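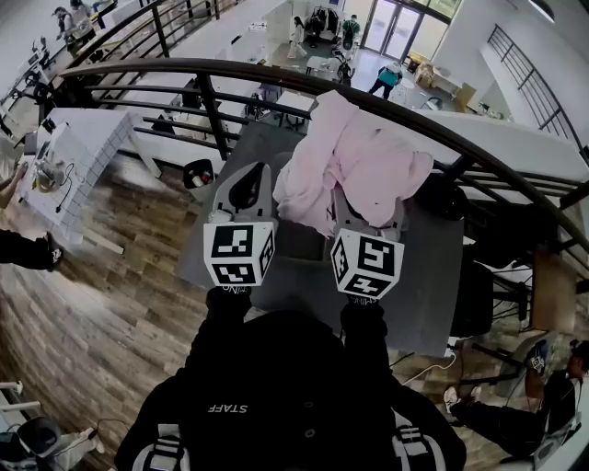 Household Care, Part Two
Handout for Session 4: Ironing upstairs, and other small spaces
Avdale Evening Classes, spring term
Tutor: Covadonga Figueroa

Welcome back, everybody, and thank you for bringing in such a splendid heap of creased shirts last time. I have written these notes out more fully than usual as several of you asked for something to keep by the board at home, and I do tend to run on when I am talking and forget half of what I meant to say. Read them through before the practice hour if you can. Your samples should be soft tops or blouses this time, nothing with pleats, please, we shall come to pleats in May.

1. Where to put the board

A good many of us iron wherever there is room, and in a house with an open landing that very often means upstairs by the railing. It is a pleasant place to work. The light is usually good, you can hear what is going on downstairs, and the clean things are already close to the wardrobes. I ironed on a landing for years and was very fond of it.

Set the board up so that you can stand squarely at it with both elbows free. Leave a hand's width between the board and the railing if the landing allows. If it doesn't, and on a narrow one it often won't, let the garment hang towards you or along the board, and keep an eye on whatever goes over the rail. A sleeve or two over a smooth rail does no harm at all, but dust the rail first. You would be surprised how much grey fluff a dark metal rail can hide, and pale pink shows every bit of it.

The iron itself must never be stood on a rail, or on the end of the board nearest the drop. Keep it on the wall side, with the flex on that side too.

2. Height

For most people the board wants to be a little below the elbow. Our two classroom boards are both Kastens and they lock at several heights, so do try more than one before you settle. If your shoulders ache after three shirts the board is too high, and if it is the small of your back, it's too low. Eusebio Urquijo, who takes the mending class next door, is a great deal taller than I am and puts a folded blanket under his cover to gain that last little bit — quite a good trick, and it gives a nice soft surface for buttons as well.

3. Opening out a crumpled garment

This is the part people hurry, and it is the part I care about most. A soft garment that comes out of the basket in a bunch needs to be opened before it is pressed, or you simply iron the creases in.

Lay the bunch down on the board, towards one end, so you have some bare board to work into. Don't shake it yet. Feel for an edge: a hem is easiest, a shoulder seam is next best, and a cuff will do if you are patient. Take hold of it with one hand and rest the other lightly on the folds to steady them. Now draw the edge out gently across the bare part of the board. Let go, find the next edge, and do the same again.

Once you have two corners you can lift the whole thing and give it one soft shake, well away from the drop if you are on a landing. Lay it down again, smooth it from the middle outwards with the flat of your hand, and have a look at the side seams. They should run more or less straight. If one is wandering off, lift and lay again. It takes a moment and saves you ever so much bother later.

4. Heat and damp

Read the label first, always. For thin or delicate cloth begin cool and test on the inside of a hem. I like a fine mist and a minute's wait. The Kelonance sprayer on the shelf holds 600 ml, which is plenty for the whole class, so please don't fill it to the brim or it dribbles.

5. Afterwards

Hang each piece as soon as it is done and let it air before it goes into a drawer. Put the board flat against the wall, clear of the top of the stairs. Spare covers are in the Skesum box under the window in Room 116, and I would be grateful if the scorched ones could go in the rag bag.

For practice

Bunch up one soft top, leave it overnight, and open it out the next day using only the flat of the board. Try it with your eyes shut the second time, just for fun! Make a note of which edge you found first and bring the note with you.

Reading: the chapter on pressing in the course booklet, as far as page 70. Collars are on the page after, if you are feeling keen.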